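Kikwood to Open Clothing Repair Counter in Disby This September

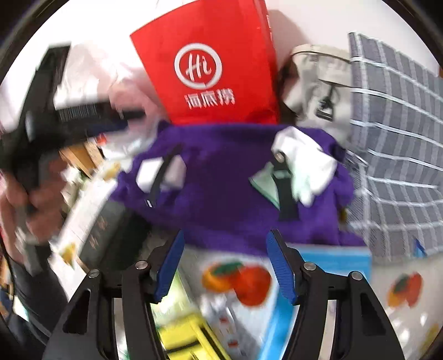

Photo: Kikwood

DISBY, Aug 26, 2019 - Kikwood, which sells and repairs secondhand clothing, will open a walk-in repair counter at its Disby store in September. Customers will be able to bring in clothes and household textiles bought anywhere and have them mended for a set price.

The counter will handle split seams, worn cuffs, missing buttons, broken zippers and small holes in knitwear. Simple repairs start at $7 and a full zipper replacement costs $14. Most items will be ready within 12 days. Leather, fur and wedding dresses will not be accepted at first.

Kikwood ran a trial of the service at its Bogdan store earlier this year. Staff there repaired 288 items during the trial, most of them pants and winter coats. Prices in Disby will be the same as those charged in Bogdan, where the service is now permanent.

"People kept asking our cashiers if we could fix a zipper or take up a hem, and we had to send them out of town," said Traian Preda, store operations manager at Kikwood. "We already had the sewing machines in the back for our own stock. It made sense to put a counter out front and let customers use them too."

Thread, buttons and patches will be supplied by Clurnatent. Customers who want an exact match may bring their own buttons or fabric at no extra charge.

The counter will be open during regular store hours, Tuesday through Saturday. No appointment is needed. Items should be washed before they are dropped off, and customers will receive a paper ticket that must be shown at pickup. Repairs not collected within two months may be donated.

Media questions can be directed to Traian Preda at the Kikwood store office in Disby.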